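搜索 输入关键词 全部栏目 搜索

青少年回忆出的睡眠时间与逐日记录不一致,非上学日差距最大

睡眠与心理测量栏目

Ornimden 地区一项针对青少年睡眠的测量研究近期公布了主要结果。研究比较了同一批参与者的两种自我报告:每天早晨填写的睡眠日记,以及记录期结束后一次性完成的回顾问卷。结果显示,两种方式得到的上学日入睡时间比较接近,非上学日则出现系统性偏离。回顾问卷给出的非上学日入睡时间平均比日记早50分钟。

研究由 Mutora 研究所组织,共纳入734名中学在读学生,记录期为六周。回顾部分采用 Jankauskaitė 睡眠习惯量表的青少年版,该量表要求填写者分别报告“通常”的上学日与非上学日就寝、入睡和起床时间。日记部分由参与者在手机或纸质表格上完成,两种载体的题目和顺序相同。部分参与者同时佩戴 Plosum 腕式活动记录仪,作为自我报告之外的参照。

研究团队在报告中说明,这项工作的目的限于检验测量方式,不评价参与者的睡眠是否充足,也不涉及睡眠与情绪、成绩之间的因果关系。此前不少关于青少年作息变化的调查只使用回顾性题目,不同年份、不同队列之间的比较也建立在这些题目之上。如果回忆本身存在方向固定的误差,队列之间的绝对差值可能仍然可用,单个时间点的估计值则需要重新校准。

差异的结构

报告把总差异拆成几个来源。第一个来源是“就寝”与“入睡”的混用。日记把上床时间、放下设备的时间和尝试入睡的时间分成独立题目,量表中与之对应的内容较为简略。一部分参与者在量表中填写的入睡时间,与其日记中的上床时间更为吻合。分析人员据此认为,这些人回忆的是开始躺下的时刻。

第二个来源是典型日的选取。回顾问卷询问“通常”情况时,没有规定参与者应如何处理变化较大的日子。从数据看,多数人报告的时间靠近自己日记中的较早一侧,个别很晚入睡的夜晚在回忆中权重偏低。日记均值会受这些夜晚影响,中位数受影响较小。当研究者改用个人中位数进行比较时,两种方式的距离缩小,方向没有改变。

第三个来源与时间取整有关。量表答案大量集中在整点和半点,日记答案的分布更分散。取整会增加随机误差,但单靠取整不足以产生同一方向的偏离。报告用模拟数据检查了这一点:将日记时间按最近的半点取整后,组平均值变化很小,个体排序则受到一定影响。

上学日的情况有所不同。由于起床时间受到校车、早课和家庭安排的约束,参与者对上学日作息的回忆较为稳定,两种方式之间的个体一致性较高。起床时间的一致性又高于入睡时间。报告认为,这与起床常伴随闹钟或固定安排有关,入睡则缺少可供回忆的外部标记。

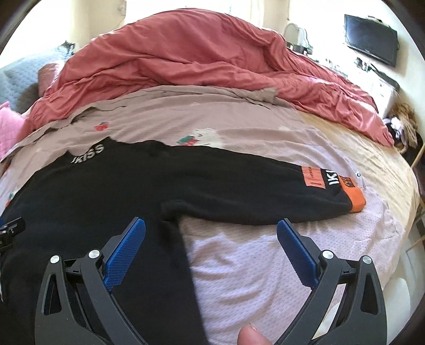 一则针对该报告的书面评议提出,把日记当作标准答案并不稳妥。评议认为,早晨填写的日记同样依赖回忆,只是间隔较短;夜里醒来的次数和重新入睡所需的时间,参与者在早晨也未必清楚。评议还指出,连续填写日记可能改变受测者对作息的关注程度,记录结束后再做回顾问卷时,回答会受到前面记录过程的影响。按照这一看法,普通调查中没有日记训练的受访者,回忆偏差可能更大,也可能呈现另一种形式。

研究团队的回应收录在报告的补充材料中。回应接受了关于“标准答案”的意见,并在修订稿里将“误差”一词改为“方式间差异”,仅在与腕式记录仪数据进行比较时保留“偏差”的用法。关于填写顺序的问题,团队承认现有设计无法完全分离顺序效应。问卷安排在记录期之后,是为了让两种方式覆盖同一段时间;若把问卷放在之前,比较的就是两个不同时段。

活动记录仪的结果

Plosum 腕式记录仪以手腕活动量推算睡眠与清醒状态。该设备不测量脑电,对安静躺卧但尚未入睡的状态区分能力有限。报告因此没有把设备结果作为金标准,只用来判断哪一种自我报告与其变化趋势更接近。

在佩戴者中,日记与设备的逐夜变化趋势总体一致。设备记录到较晚入睡的夜晚,日记通常也报告较晚。量表每类日子只有一个时间值,无法进行逐夜比较,团队改用个人均值检查。结果是日记均值与设备均值更接近,量表值在非上学日仍然偏早。

设备给出的入睡时间略早于部分参与者的日记,报告把这一现象主要归因于算法对静止状态的处理。使用手机时手腕活动较少,躺着看屏幕的一段时间可能被判为睡眠。分析人员剔除日记中标明“上床后使用设备”的夜晚后重新计算,设备与日记之间的距离有所缩小。由于这类夜晚在非上学日更常见,剔除后样本的代表性随之下降,补充分析只作为敏感性检验列出。

腕式记录仪的摘戴也造成了数据缺口。洗澡、运动和充电后忘记重新佩戴是常见原因。夜间缺失的数据没有进行插补,整夜缺失的记录直接排除。对于入睡后摘下设备的夜晚,分析保留入睡时间,但不计算总睡眠时长。 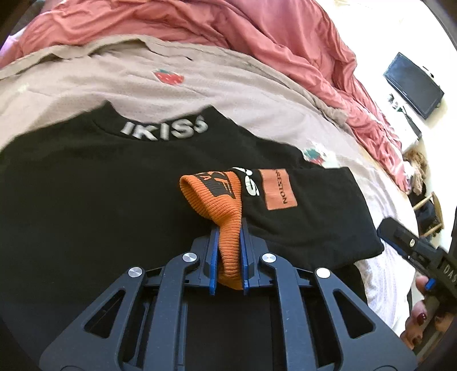

缺失数据的处理对日记部分同样重要。填写率在记录期内缓慢下降,后半段低于前半段,非上学日低于上学日。若晚睡的人更容易在次日早晨漏填,日记均值就会低估晚睡程度。团队用前一夜与后一夜的信息建立多重插补模型,得到的非上学日入睡时间比完整记录分析稍晚,使日记与量表的差异略有扩大。主文仍以完整记录分析为准,插补结果放在附表。

补填的日记另作标记。电子版能够记录提交时间,纸质版只能依靠参与者自行注明。当天下午之后提交的条目不进入主分析。报告比较了两种载体,电子版漏填较少,纸质版整点答案较多。由于载体由参与者自选,这一区别不能直接解释为载体效应。

主分析采用混合效应模型,夜晚嵌套于个人,个人嵌套于班级。模型纳入年级、性别、通学时间、日子类型和填写载体,并允许不同个人的上学日与非上学日差值自由变化。方式与日子类型的交互项是预先登记的主要检验项。统计显著性之外,报告同时给出一致性界限,供后续研究判断个体层面的可用程度。

从一致性界限来看,回顾量表在个体层面的应用应当谨慎。组平均值的差异可以估计并校正,单个学生的差异范围则很宽。有人在两种方式中的报告几乎相同,有人明显偏早,也有少数人偏晚。年级和性别只能解释其中很小的一部分,作息的不规律程度解释力较强。逐夜波动越大的参与者,回顾值与日记值的距离通常越大。

对“社会时差”的影响

测量方式的差异会传递到由作息时间推算出的指标上。“社会时差”常用非上学日与上学日睡眠中点之差表示。如果非上学日入睡时间在回忆中偏早,而起床时间变化较小,睡眠中点会随之提前,社会时差就会被低估;同时,非上学日的睡眠时长会被高估。

报告认为,后一种影响在实际应用中更容易造成误读。有些调查把非上学日较长的睡眠解释为补觉,并以两类日子的时长差衡量上学日的睡眠不足。使用回顾问卷时,这一差值有一部分来自入睡时间的回忆方式。改用日记后,差值依然存在,幅度减小。

涉及年代变化的比较需要另行考虑。若不同队列使用同一量表,且回忆偏离的幅度稳定,趋势估计受到的影响有限。若作息规律性本身发生变化,偏离幅度也可能随之变化,届时即使题目一字未改,趋势仍会混入测量差异。现有数据只有一个队列,报告没有对此给出数值估计。

团队建议,调查中无法采用长期日记时,可以在全体受访者填写回顾量表的同时,抽取一个子样本完成短期日记,再用子样本估计校正系数。校正应按日子类型分别进行,并报告系数的不确定性。把上学日得到的系数直接用于非上学日,会留下较大的残余偏离。

题目措辞也有调整空间。修订版量表草案把“几点睡觉”拆分为上床、开始尝试入睡和估计入睡三项,并把“通常”改为“最近一个非上学日的晚上”。后一种问法减少了受访者自行概括的步骤,代价是单夜波动增大,需要更大的样本来获得同等精度。草案尚在认知访谈阶段,未公布正式计分方法。

从已经完成的访谈看,学生对“入睡时间”的理解并不统一。有些回答以关灯为准,有些以放下手机为准,也有回答根据最后一条消息的发送时间倒推。倒推者给出的时间较为具体,但只适用于当晚发过消息的情形。访谈材料没有用于主分析,仅用于确定题目中应当加入的说明文字。

适用范围

参与者均来自 Ornimden 地区的日间学校,寄宿学生未纳入。寄宿环境有统一熄灯安排,入睡时间的外部标记较多,回忆偏离可能与日间学生不同。记录期未包括长假,因此报告中的非上学日仅指学期内的休息日,不能外推到暑假等连续假期。

参与研究需要本人与监护人同意,并需连续填写日记,样本可能偏向作息较规律、配合度较高的学生。按照报告中规律性与偏离幅度的关系推断,一般学生中的平均差异可能大于本次结果,但研究没有招募拒绝者的对照数据,无法验证这一推断。

打盹和午睡没有计入夜间睡眠。日记设有白天睡眠题,回顾量表没有对应项目,两种方式在这一部分不可比较。跨越午夜的时间由系统统一换算,纸质表格中上午与下午标记不清的条目由两名录入人员分别判断,意见不一致的作缺失处理。

去除身份信息后的逐夜数据、题目文本和分析代码由 Mutora 研究所数据平台保管,其他研究者提交使用计划后可以申请访问。活动记录仪的原始加速度数据不在首批开放范围内,开放内容限于按夜汇总的睡眠起止时间、佩戴状态和缺失标记。班级编号经过重新编码,通学时间以分组形式提供。

下一阶段研究将改变量表与日记的先后顺序,并设置一个只填写量表、不填写日记的对照组,用于估计持续记录对回忆的影响。招募预定在九月开始,仍在 Ornimden 地区进行,寄宿学校是否纳入取决于伦理审查结果。

相关内容
睡眠日记应在起床后多久填写
腕式活动记录仪如何判定入睡
回顾性问卷中的整点取整问题
学期内休息日与长假:作息数据能否合并
青少年量表修订中的认知访谈

联系我们 | 投稿说明 | 版权所有,未经许可不得转载 | 返回顶部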